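April 8, 2026

Studio by 7, heater on, no milk. Black coffee then. Four hours before Efua wanted the statement for the Ladska show and I had one paragraph, the old one, with "liminal" in it. Took liminal out. Put it back. Took it out again.

Trying to say what the cloth pieces are for. I dye them, I hang them, people walk between them and go quieter. Don't know how to write that without sounding like a yoga brochure. Mansa says just write what you do with your hands. So: I fold, I tie, I dip, I wait, I untie. Sent that to Efua more or less as is. She wrote back "longer please."

Longer, ok. Added the bit about my grandmother's wrappers and the color of river water in June. True, at least. Added a line about strangers touching the same cloth. Cut a line about healing.

Indigo vat is sulking. Fed it, stirred it, left it alone. Second panel came out patchy along the left side and I kind of love it?? Hung it next to the plain one to see. The plain one looks dead now. So that's a problem, becuase the plain one is the one on the poster.

Lourenço called about the hanging wire. Ceiling at Ladska is higher than they told us so the drops need another 2 feet. I've got 70 feet left on the spool, should do it. He wants to use the rods from the Juntunen show, I said fine if they're the matte ones. He went to look and didn't call back.

Poem for the opening still not a poem. Six lines on the back of a receipt:

the cloth does not know
whose shoulder it was cut for
it goes to the water
with everyone's hands

then two more I crossed out so hard I can't read them. Afia will read it aloud, my voice shakes. She asked for it by tonight. Ha.

Ate crackers standing up. Cut the 20 small squares for the kids' table, ironed half of them. Kwesi wants 100 for the community day, which, no. Told him we can tear the offcuts and let people tie their own, might be better anyway. He's bringing his drum if the neighbors upstairs are ok with it. Somebody ask the neighbors.

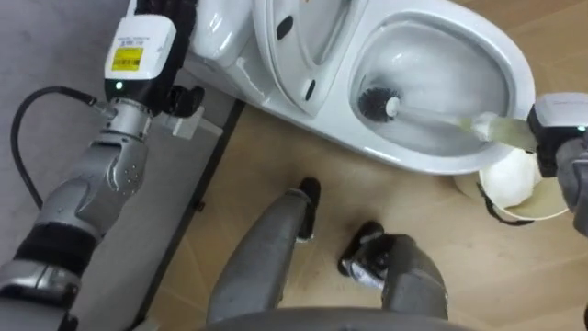

Silver arm, white toilet, small green light.

Afternoon went. Sanded the frame for the Nurnton piece, breathed too much of it, opened the door. Rain smell came in and I stood there a while. Wrote down "gray that wants to be blue" for later.

Still to do: price list, call Efua re wall text, rinse the patchy panel one more time, find the good scissors. Swap the poster picture?? Ask Mansa, she'll say yes and then I'll have to do it.

Home late. Blue up to the elbows agian. Afia texted "poem?" and I sent her the four lines. She sent back a heart so that's the poem.

Filed under: Studio diary, Textiles, Process

Contact | © 2026 All words and work by the artist | Back to top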